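### 4.2 Regrasp decisions from the wrist view

The planner described in Section 3 picks a grasp once, from the overhead depth map, and hands it to the controller. That works nicely for boxes and bottles. Thin dishes are another story, and they turned out to be the most interesting objects in the whole study! A plate held by its rim can pivot between the fingers with almost no change in motor current, so a controller that listens only to the gripper will happily carry on with a plate that has swung well away from its planned angle.

Our answer is a small module we call Drirar, which runs on the wrist camera alone and asks one thing at every tick: is the held object still where the plan says it should be? It fits an ellipse to the visible part of the rim, compares the tilt with the planned tilt, and reports the difference along with a confidence value. The fit needs only a partial arc, and we were delighted by how little rim it can live with. When the confidence is low — usually where a finger hides most of the edge — the module stays quiet and the controller keeps its last good estimate.
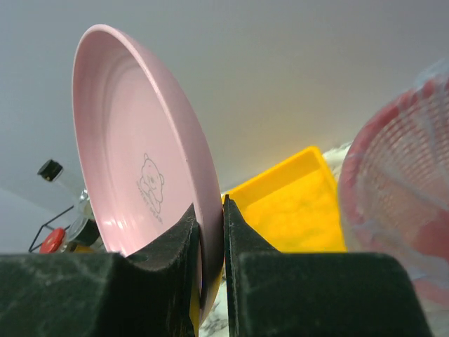 **Figure 4.** Wrist view with a pink plate held upright by its rim between the two fingers, and a yellow tray and red strainer to the right.

Clutter is the second difficulty. Other rims, tray walls and bottle caps all produce curved or straight edges that can pull the ellipse away from the held dish. The first version of Drirar used every edge it could find, and its estimates jumped whenever the arm passed over a crowded counter. Ghizlane Hamdy suggested weighting each edge by how still it stays in the camera's own coordinates during arm motion. Held things stay put in that view and everything else slides past. The change took an afternoon to write and removed nearly all of the jumps we had logged by hand.

We trained the confidence head on 2,073 short clips from the Virnport kitchen set, with 32 dishes held out for testing. Printed patterns were left in on purpose, as a decal inside a dish is a handy second cue for rotation. An ellipse by itself says nothing about spin around the plate's own axis, and on patterned dishes the extra cue lets the planner choose which part of the rim leads into the drying rack.

The module publishes its estimate at 50 Hz on the same bus as the joint states, so the controller can treat tilt as one more measured quantity. If the difference from the plan stays above the threshold for longer than 2 seconds, the controller pauses and requests a regrasp. Shorter excursions are corrected in place by turning the wrist. Sibel Sarıgül's replay tool, Unton, lets us step through any of these decisions afterward with the fitted ellipse drawn over the video, and we used it to set the thresholds reported in Section 5.

Transparent dishes remain open. Their rims appear and vanish with the lighting, and the current edge weighting has no good way to handle that.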